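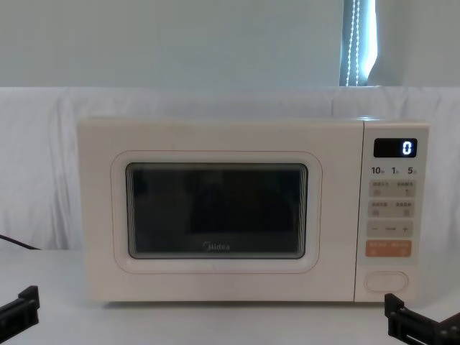
Small appliance hall, Kendgate trade fair, April

The small appliance section was in the second hall, entered from the car park side. I went for the countertop microwaves, as we have 30 student kitchens to refit and the present ovens are past repair. The hall opened at 9.30 and was quiet until late morning.

Controls

The Midea shown at the top of this report is a cream-white model with rounded corners and the control panel to the right of the door. The panel has a small black display with white figures, and time labels of 10, 1 and 5 printed beneath it. Lower down is a strip marked minus and plus, then an orange start/cancel key. The orange is muted but it is the only strong colour on the front, and it can be found quickly. The button labels are in Chinese. For our kitchens we would need an English panel or an overlay, and I have asked for a price on both.

The door window is dark tinted glass with a mesh screen. With the oven idle the cavity is hard to see into. I would want to check this with the interior lamp on before ordering.

Other stands

Vasilakis had dial-controlled ovens only. Two knobs, no display, and a door that needs a firm pull. Their sales sheet gives 21 litres for the smaller model. Dials suit shared kitchens – there is less to learn and no clock to reset after a power cut – but the timer on the demonstration unit was coarse below one minute.

Fisivar showed a built-in range. The housing needs a ventilation gap at the rear which our wall units do not allow, so I took the leaflet and moved on.

Bredix deals in spares. Turntables, couplers and door latches are kept in stock, and the current list runs to 822 lines, against 759 in last year's. Couplers are what we replace most often. Delivery is quoted per box, with no minimum order.

Practical points

Parking was free before ten. The café closed at two. Sockets on the stands were live, but heating tests were allowed only at the demonstration counter, which had to be booked at the door. I did not book in time. Anyone going next year should do so on arrival and take their own measuring jug and thermometer.

Leaflets and the Bredix list are in the office, second shelf.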